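Reviews > Home robots > Open days

Kalell two-armed housekeeping robot: seen at the Hultusthorpe open day

5 January 2023

I went to the Kalell open day in Hultusthorpe expecting to be talked at, and I was, for most of an hour. Then they let us through to the demo room, where the two-armed robot was set to work on a tiled floor with an ordinary canister vacuum cleaner. I paid my own train fare and ate one of their sandwiches, so take that into account.

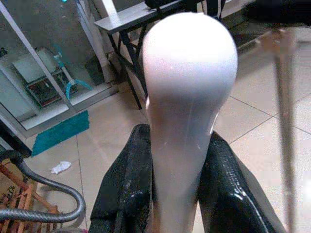
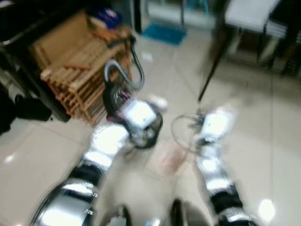

First, the idea. Kalell says a household robot should use the tools you already own. No built-in brush, no special dock for the mop, just two arms and whatever is in your closet. I like the idea more than I expected to. My own closet has a canister vacuum in it that I have disliked for years, and if something else would drag it around the living room I would be pleased. The trouble is that a canister vacuum is an awkward thing even for a person. You have a body that wants to tip, a hose that wants to kink, and a wand that needs a steady hand. Kalell deserves some credit for choosing it over a nice light stick model.

Now the complaints. The robot took a long time to settle its grip before each pass. I didn't put a watch on it, but people near me had started checking their phones. Once it was going, the strokes were decent, longer than I'd have guessed and fairly straight. Then it got to the end of a stroke, stopped, and thought about it. My mother would have taken the wand away.

It also never did a corner while I was there. I asked about corners and was told they are "on the list." I asked about stairs and got the same answer. I asked about rugs, since every floor I saw it clean was hard tile, and there was a longer answer about surface detection that I wrote down and can't make sense of now. A hard, flat floor is the easiest job going. Any cheap disc-shaped vacuum can cover one while you're out at the store, and it will do it under the bed, too.

Noise: hard to judge. With the vacuum running you can't hear the arms at all. With it off there is a whine when they move, a bit like a power window in an old car. I could live with it in the daytime.

Safety: there was a line we had to stand behind and a staff member with a stop button. Fine for an open day. I would like to know who holds the button in my house. The brochure has a page on "shared spaces" and the page is mostly a picture of a dog.

Price is where I lost patience. There is no purchase price yet, only a rental plan, which starts at $337 a month with a setup fee of $3,874 on top. The fee covers a home visit and a mapping session. It does not cover moving to a new place, and if you rearrange your furniture the advice is to "contact support." A cleaning service where I live costs less than the monthly rate and does the bathroom.

The comparison everyone in the room wanted was with the Dremberg, which I saw at a trade show in November. The Dremberg has one arm and carries its own tools. It's quicker, it looks more finished, and it can do far less, at least on paper. If I had to have one in the house tomorrow I'd take the Dremberg, mainly for the simple reason that I understood what it was for. Ekanayake has something coming as well, but they weren't at Hultusthorpe and all I've seen is a video with a lot of cuts in it.

What I'd want before changing my mind about the Kalell: a full room, with furniture and a rug, done start to finish with the doors open and no one from the company inside the line. Also emptying the vacuum. I asked to see that and the session was over.

The open day itself was well run. Groups were small, staff answered questions without getting huffy, and you could stand close enough to see what the grippers were doing. Parking is poor. The talk beforehand could lose six slides out of any ten. They plan to hold more, and I'd say go if you're nearby and curious, but leave the checkbook at home.

Rating for the visit: 4 out of 6. For the robot, I'm holding back a score until I've seen it do a rug.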